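Courses > Hardware Basics > Book 2 > Chapter 4

Search this book Go Advanced

Filed under: desktops, repair and upgrade, year one

CHAPTER 4
Inside the Case: Board, Slots and Memory

Morau College Workshop Series. Revised 08/09/2018.

Before you start

Chapter 3 left you with the side panel off and the case flat on the bench. Stay there. Most of this chapter is done looking down into the machine, and a tower that is standing up is a tower that gets knocked over. Panel somewhere safe, screws in the dish, strap on your wrist and clipped to bare metal. Mains lead out. Not switched off at the wall. Out.

You will need the job sheet (back of the book, sheet 4A), a soft pencil, a torch if the room is dim, and the magnetic dish. No screwdriver yet. Students always reach for the screwdriver. Put it back, section 4.3 does not want one.

By the end of the chapter you should be able to name the main parts of a desktop board by sight, say which slots take memory and which take cards, take a memory module out, put it back in, and know by feel that it is home. Also read a power supply label, which comes up in the practical every year and loses people marks every year.

Words used in this chapter: socket, module, slot, latch, header, heatsink, expansion card, capacitor. If any of them are new, look at the list on the inside cover before reading on. Don't guess them.

4.1 Finding your way about the board

A board looks like a town from the air. Too much of it, all at once. The trick is to find the biggest thing first and work outward, and on nearly every desktop board the biggest thing is the processor socket. Metal bracket round it, hinge on one edge, lever down one side. The processor sits under that, clamped flat. Leave the lever alone in this chapter. Chapter 6 is the processor, and there is a reason it gets a chapter to itself.

From the socket, look for the memory slots. Long, thin, parallel, close together. On a small office machine they are usually all on one side of the socket. On workstation boards you often get a bank each side, and the layout then matters a good deal more than beginners expect (see 4.4). Count yours and write the number on sheet 4A before you touch anything.

Then the small stuff. Capacitors, the little round cans, often with coloured tops. Headers, which are the plugs and pin blocks where front panel leads, fans and drives connect. Chips without number. A heatsink or two that isn't over the processor. You do not need to know what every one of these does. You need to know not to lean on them.
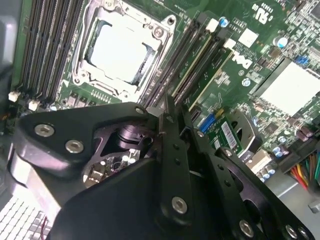
Get into the habit of turning the job sheet so that it matches the way you are facing. Sounds silly. But half the wrong answers in the Morau practicals come from students who drew the board one way up and then walked round the bench. Pick a landmark - the maker's name, a big heatsink, the rear sockets - and draw that first. Everything else hangs off it.

Landmarks worth using:

The maker's logo. Printed straight onto the board, doesn't move, can't be unplugged by the last person who was in there.

The rear panel. The block of sockets that pokes out of the back of the case. Call this side REAR on every sketch you make in this book.

The processor socket. Large, metal, obvious. If there is a cooler over it you will see the cooler and not the socket, so write "cooler" and move on.

Not good landmarks: cables, expansion cards, anything at all that unclips. Cards get moved. Cables wander. A sketch that says "next to the red wire" is no use to the next person, who may well be you in May.

Activity 4.1
Sketch your board from above. Pencil only. Mark the rear panel, the socket or cooler, every memory slot, every expansion slot whether it is filled or empty, and the largest heatsink. Ten minutes, no more. Swap with the next bench and see if they can find your memory slots from your drawing alone. If they can't, it's the drawing.

4.2 What memory is for

Short version. The drive keeps things when the power is off. Memory holds what the machine is working on now, and forgets the lot when you shut down. More memory means more can be open at once before the machine has to start shuffling things back and forth to the drive, and the shuffling is what people mean when they say "it's gone slow".

Think of a desk and a filing cabinet. You could have 1000 files in the cabinet and it makes no odds to how fast you work. What matters is how many you can spread out on the desk before you have to start getting up. A bigger desk does not make you think faster either. It only saves the walking.

So adding memory helps a machine that is short of it. It does nothing much for a machine that isn't. Check first. Before quoting for an upgrade, run the machine with the customer's usual programs open and look at how much memory is in use. If there's plenty free, tell them so. The Akpalu case study at the end of the chapter is a small lettings office that paid to fit out 28 machines and felt no difference, the fault being in the drives all along. Read it. It's two pages.

4.3 Taking a module out

Now the hands-on part. Read it through once before you do it.

Touch bare metal on the case. Even with the strap on. Habit.

Find the latches. Each slot has a small plastic catch at one end or at both, very often white, and it folds over the end of the module to hold it down. Push the catch outward and away from the module with a thumb. The module should lift a little on its own. If you have a latch at each end, do them together.

Lift straight up. Hold it by the short edges. Not the gold contacts, not the chips. Finger grease on contacts gives you faults that come and go, and those are the worst kind to find, because the machine will behave perfectly while your looking at it.

Lay it in the anti-static tray, label up. If you are taking out more than one, number the slots on your sketch and number the modules to match.

A stiff latch is normal on a machine that has been shut for years. Steady pressure. If it still won't go, check that a cable isn't lying across it, or the end of a long expansion card sitting in the way. In a tight case the card may have to come out first (section 4.6). Don't lever at the catch with a screwdriver blade. They snap, and a board with a snapped latch is a board with one slot fewer that anyone trusts.

Clear your working space too. Before the first module comes out, move loose leads over to one side and see that you can get a hand down to the slots without brushing anything. Power leads especially. They come off the supply in a fat bundle and they've a mind of their own. Tuck, don't tug.

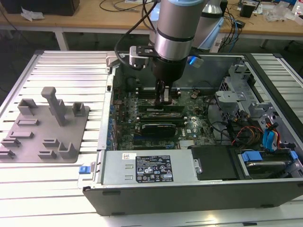 Going back in is the same steps the other way with one extra. Every module has a notch in its contact edge, off centre, and every slot has a matching bump. Offer the module up and look. Notch over bump, good. Notch not over bump, turn it round. If neither way fits, it's the wrong type of memory for the board and no amount of pushing will change that.

Latches open. Module upright in the slot. One thumb at each end and press, evenly, until the latches come up by themselves and click. It takes more force than you expect the first time. Watch the latch: if you had to close it with your finger, the module may not be all the way home. Out and again.

Activity 4.2
Remove one module, read its label, copy the capacity and speed onto sheet 4A, refit it. Have your partner check the latches before anybody goes near the mains lead.

4.4 Which slot?

Where there are fewer modules than slots it matters which ones you fill. Boards are wired so that modules work in pairs or larger sets, and a pair in the wrong two slots will often run, but slower than it should. Sometimes it won't start at all and just beeps at you.

The order is in the manual. It is frequently also on a sticker inside the side panel, and slots are usually numbered in tiny print on the board itself. Look there. Torch. Colours help on some boards, where matching slots have matching plastic or matching latches, but plenty of boards have every slot the same, so don't rely on it.

Rules that hold on most machines:
Fill in the order the maker gives.
Keep sets matched, same size and same speed.
On boards with a bank either side of the socket, expect to balance them. Check the manual before assuming.
Mixed speeds generally run at the pace of the slowest.

4.5 Reading the power supply label

While the case is open. The supply is the metal box with the mains socket on it, and somewhere on that box is a label with a lot of small print. You want three lines of it. Input voltage, total output in watts, and the table of separate outputs. The rest is approval marks and warnings. Don't ignore the warnings: a power supply is never opened in this course, by anyone, for any reason. It can hold a charge long after the lead is out.

Worked example. The Gidano training unit has a label giving a total of 200 watts. The parts list adds up to 100 watts at full load. Is there room for a card that draws 28? Yes, on the total. But now go to the table and check the output the card will acutally draw from, as each one has its own limit. A supply can have plenty to spare overall and still be short on the one line you need. This is the step that gets missed in the practical. Show both checks on the sheet or you only get half the marks.

4.6 Expansion cards

Cards stand in their own slots, away from the memory and nearly always with a metal bracket at the rear panel. Longer ones may have a catch at the inner end as well. Free both before you pull.

Anything with a bracket screw or a bracket clamp: release that first. Any lead plugged into the card: off, and noted on the sketch. Then straight up, a little at each end in turn if it is tight. The Prarnska kit boxes used for home study have two cards supplied, one short and one long, practise on the short one.

Turn to sheet 4B now and read the first page before the next session.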